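Food Service Basics, Unit 6: Dry snacks at the small table
Course handout, Cullarov Evening School, Room 109
12/08/2026

Please read these notes before you come to the practical part. They repeat what I said in the lecture, with a few additions that I forgot to say.

1. What we call a dry snack

In this course a dry snack is any food which is served at room temperature, needs no cutlery and leaves no liquid on the plate. Granola, nuts, dried fruit, small crackers and mixtures of these belong here. Fresh fruit does not belong here, and we will treat it in the next unit.

Mixtures are more difficult than single foods. The small pieces go down to the bottom of the bag and the large ones stay on top. If you pour without turning the bag first, the first guest receives big pieces and the last guest receives crumbs. Turn the bag over slowly two times before you open it. Do not shake it hard, as the oats will break.

2. The bag

Clear bags are used in our school kitchen. The student can see what is inside, but the label must still be written, with the contents and the day of filling. Nuts must always be named on the label, also when there are only few of them.

A bag can be closed with a clip, a tie or a knot. I prefer the clip. A knot holds well, but many students pull at it until the plastic tears, and then the whole content falls out at once. Hold the bag just below the knot with one hand and loosen the twist with the other hand. If it does not open after a short try, cut it with scissors and move the rest into a jar.

3. The plate

For one person we take the small plate with a raised rim. A flat plate looks more elegant, but round pieces roll off when it is carried. Fill only the middle and leave the rim free, so that the fingers have a place to hold.

One portion is five spoons. Use the serving spoon from the Plillel set and not a teaspoon (this mistake was made last term by half of the group).

4. The table

A round table has no head and no corners, so the usual rules for placing do not help us much. Put the plate where the guest will sit, a hand's width from the edge. The closed bag or jar stays to the side and never between the guest and the plate.

White glossy tables show every crumb and every fingerprint, especially near a window. Wipe in one direction with a damp cloth, then again with a dry one. Look at the surface from low down, against the light, before you say that it is clean.

5. Homework

Set one place at home with a dry snack of your choice. Write down the order of your steps and the mistake you noticed first. Bring the page with you to the next lesson.

Reading: Sarantis workbook, chapter 5. The part about jars can be left out.
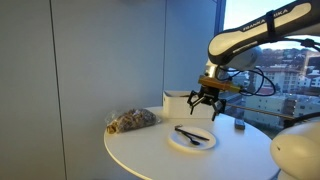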